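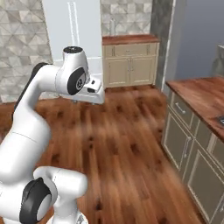

*흰 팔과 나무 바닥*

# 폐업 신고

세무서 민원실은 아홉 시에 문을 열었다. 여자는 여덟 시 사십 분에 도착해서 주차장에 차를 세우고 시동을 끄지 않은 채 앉아 있었다. 조수석에는 서류 봉투가 놓여 있었다. 봉투 안에는 사업자등록증 원본과 신분증 사본, 전날 밤에 작성한 폐업 신고서가 들어 있었다. 신고서의 폐업 사유 칸은 비워 두었다. 사업 부진이라고 쓰면 되는데, 펜을 들고 한참 있다가 그냥 봉투에 넣었다.

가게 이름은 카미디코였다. 뜻은 없었다. 등록할 때 이미 쓰는 상호가 너무 많아서, 겹치지 않는 소리를 찾다가 나온 이름이었다. 사람들은 무슨 나라 말이냐고 물었고, 여자는 그때마다 다른 대답을 했다. 하는 일은 작은 회사에 포장 상자를 대는 것이었다. 공장에서 상자를 받아 로고를 찍고, 접어서 묶고, 보냈다. 처음에는 혼자 했고, 나중에는 오후에만 나오는 직원을 한 명 두었다.

첫 주문은 상자 900개였다. 비누를 만드는 집이었는데, 여자는 단가를 잘못 계산해서 하나를 팔 때마다 손해를 보았다. 계약서를 쓰지 않았으니 값을 올려 달라고 할 수도 있었지만 그러지 않았다. 비누집 주인은 상자가 마음에 든다며 다른 가게 둘을 소개해 주었다. 여자는 그 손해를 광고비라고 생각하기로 했다. 장부에도 그렇게 적었다가, 세무사에게 그러면 안 된다는 말을 듣고 고쳤다.
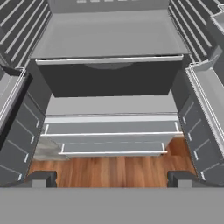 세무사는 말이 적은 사람이었다. 한 달에 한 번 영수증을 들고 가면 안경을 올리고 한 장씩 넘겨 보았다. 접대비로 볼 수 없는 점심값을 골라내고, 날짜가 지워진 영수증을 골라냈다. 여자는 그 시간이 싫었지만 거른 적은 없었다. 가게를 연 첫해에 부가세 신고 기한을 넘겨 가산세를 낸 뒤로는 달력에 빨간 펜으로 날짜를 적었다. 그 달력은 아직도 작업대 옆에 걸려 있었다. 8월에 큰 동그라미가 하나 있는데, 신고와는 상관이 없는 날이었다.

그날은 토마르와 계약하기로 한 날이었다. 토마르는 차와 과자를 파는 회사로, 매장이 여러 도시에 있었다. 담당자는 전화로 매달 상자 2,000개를 이야기했다. 여자는 그 숫자를 종이에 적고 밑줄을 두 번 그었다. 그 주에 접는 기계를 알아보았고, 은행에 가서 대출 상담을 받았다. 은행 직원은 계약서가 있느냐고 물었다. 여자는 곧 나온다고 대답했다.

기계는 계약서보다 먼저 왔다. 스틴드포트라는 수입상에서 파는 중고였다. 납기가 밀려 있으니 이번 주에 결정하지 않으면 다음 물건은 겨울에나 들어온다고 했다. 여자는 선금을 보냈다. 기계는 생각보다 컸고, 문을 떼어 내고 들여놓았다. 설치하러 온 사람이 전기 용량을 보더니 고개를 저었다. 그래서 전기 공사를 했다. 그 비용은 계획에 없었다.

토마르의 담당자는 약속한 날에 오지 않았다. 일정이 바뀌었다는 문자가 왔고, 그다음에는 담당자가 바뀌었다는 메일이 왔다. 새 담당자는 수량을 다시 검토하고 있다고 했다. 검토는 가을까지 이어졌다. 마지막 메일은 세 줄이었다. 그동안 보여 주신 관심에 감사드린다는 말이 첫 줄에 있었다.
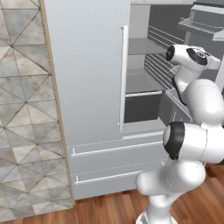 *대리석 무늬 벽과 냉장고*

겨울에는 있는 일만 했다. 비누집과 꽃집, 양초를 파는 집의 상자를 찍었다. 기계를 돌릴 만큼의 양이 아니어서 손으로 접는 날이 더 많았다. 직원은 눈치가 빨랐다. 먼저 다른 자리를 알아보겠다고 했고, 여자는 퇴직금을 계산해서 정한 날짜에 보냈다. 직원은 마지막 날에 작업대를 평소보다 오래 닦고 갔다. 둘 다 별말을 하지 않았다.

대출 이자는 매달 같은 날 빠져나갔다. 여자는 밤에 계산기를 두드렸다. 임대료를 빼고, 이자를 빼고, 재료비를 빼면 남는 돈이 있는 달도 있었다. 그런 달에는 조금 더 해 볼 수 있을 것 같았다. 다음 달에는 아니었다. 그렇게 세 번을 왔다 갔다 한 뒤에 건물 주인에게 전화를 걸었다. 주인은 계약 기간이 남았다고 말했다가, 들어올 사람이 있으면 괜찮다고 했다. 들어올 사람은 일주일 만에 나타났다. 반찬 가게를 하겠다는 부부였다.

기계는 아루스라는 인쇄소가 가져갔다. 산 값의 절반이 못 되었다. 인쇄소 사장은 기계 옆면을 손으로 두드려 보고, 전기 공사한 벽을 보고, 이것도 떼어 갈 수 있느냐고 물었다. 여자는 그건 건물 것이 되었다고 대답했다. 사장은 아깝다고 했다. 기계가 나간 자리에는 네모난 자국이 남았다. 여자는 걸레로 두어 번 문지르다가 그만두었다.

거래처에는 한 집씩 전화를 했다. 비누집 주인은 한동안 말이 없더니 그럼 상자는 이제 어디서 사느냐고 물었다. 여자는 공장 연락처를 알려 주고, 단가는 얼마까지 부르면 된다고도 알려 주었다. 처음에 자기가 받았던 값보다 높은 금액이었다. 비누집 주인은 받아 적다가 물었다.

"그때는 왜 그렇게 싸게 줬어요?"

"계산을 틀렸어요."
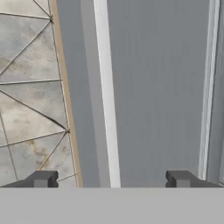
아홉 시가 되자 민원실의 불이 켜졌다. 여자는 시동을 끄고 봉투를 들었다. 입구의 기계에서 번호표를 뽑았다. 3번이었다. 앞사람 둘은 모두 사업자등록을 하러 온 것 같았다. 그중 젊은 남자는 임대차계약서를 무릎에 펴 놓고 같은 장을 계속 읽고 있었다. 여자는 남자가 확정일자를 받았는지 궁금했다. 묻지는 않았다.

2번 창구에서 번호를 불렀다. 직원은 서류를 받아 차례로 넘겼다.

"폐업 사유가 비어 있네요."

"네."

"사업 부진으로 하시겠어요?"

여자는 그렇게 해 달라고 했다. 직원은 볼펜을 내밀며 직접 쓰셔야 한다고 했다. 여자는 네 글자를 썼다. 날짜 칸에는 2018년 3월 13일이라고 썼다. 직원은 도장을 찍고, 마지막 부가세 신고는 다음 달 25일까지 하셔야 한다고 말했다. 폐업하면 안 해도 되는 줄 알고 넘기는 분이 많다고 덧붙였다.

"알고 있어요."

여자는 봉투에서 사업자등록증을 꺼내 냈다. 여러 해 벽에 걸어 두어서 위쪽 모서리가 누렇게 바래 있었다. 직원은 그것을 서류 뒤에 끼우고 다음 번호를 눌렀다.

밖으로 나오니 젊은 남자가 계단에서 통화를 하고 있었다. 나왔다고, 생각보다 금방 나온다고, 상호도 그대로 됐다고 말하고 있었다. 여자는 그 옆을 지나 차로 갔다. 차에 앉아서 휴대전화 달력을 열고 다음 달 25일에 부가세라고 적었다. 그리고 세무사에게 전화를 걸어, 이번 달에는 영수증을 언제 가져가면 되느냐고 물었다.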